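How Clothes Dry: Hangers, Clips and Moving Air
From the Dillness Learning Pages, Home and Household series

Every wet cloth holds water between its threads. When a cloth is hung up to dry, that water does not simply disappear. It leaves the cloth a little at a time and goes into the air as a gas called water vapor. This change from liquid to gas is called evaporation.

Evaporation happens fastest when air can reach both sides of the cloth. A wet towel left in a heap on the floor has only a small part of itself touching the air, so the middle may stay damp for a long time and begin to smell. The same towel, hung open on a rail, will dry much sooner.

What hangs where

People have invented many tools for hanging wet things. The oldest is a line or a rod. A rod may be fixed to a wall or held up by a frame made of wood or metal, and hangers are hooked over it.

An ordinary hanger has a hook at the top and two sloping arms. It is shaped to follow a person's shoulders, so a shirt keeps its shape as it dries. A cloth can also be draped over one, and will then fall in folds. Wide folds let air through. Tight folds trap water, and should be gently opened by hand.
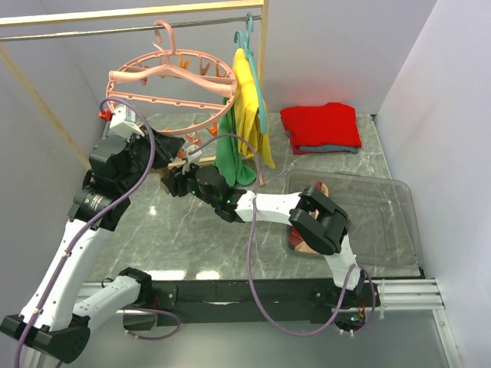

Small items need a different kind of hanger. Socks, gloves and handkerchiefs would slip off a sloping arm, so they are held by clips instead. A clip hanger has a ring or a set of bars with clips hanging around it, and a single hook holds up the whole thing. It saves space, which is useful in a small home or on a rainy day when the washing must stay indoors.

A clip hanger works best when it is balanced. If all the heavy socks are clipped to one side, the ring will tip. Place one item on the left, then one on the right, and continue in this way until everything has a clip.

From the rod to the drawer

Clothes should be folded only when they are fully dry. To check, feel the thickest parts: the waistband, the collar and the seams. These parts dry last. If they feel cool, there may still be water in them – leave the item hanging a while longer.

Lay each dry item on a clean table, smooth it flat with your palms and fold it. Put larger pieces at the bottom of the stack and smaller pieces on top. A bin or tray is helpful for little things that would slide off a stack.

Try it yourself

You will need 3 cotton handkerchiefs of the same size. Ask an adult to help you choose a place indoors where they can drip safely.

1. Wet all of the handkerchiefs and squeeze them out.
2. Hang the first one open by two corners.
3. Fold the second in half and hang it up.
4. Roll the third into a ball and set it on a plate.
5. Feel each one every 30 minutes and write down what you notice.

Which handkerchief dried first? Which part of it dried last?

Words to know

Evaporation: the change of a liquid into a gas.
Water vapor: water in the form of a gas.
Seam: the line where two pieces of cloth are sewn together.

Text by Joelle Haddad. Reviewed for classroom use by Hussam Akl.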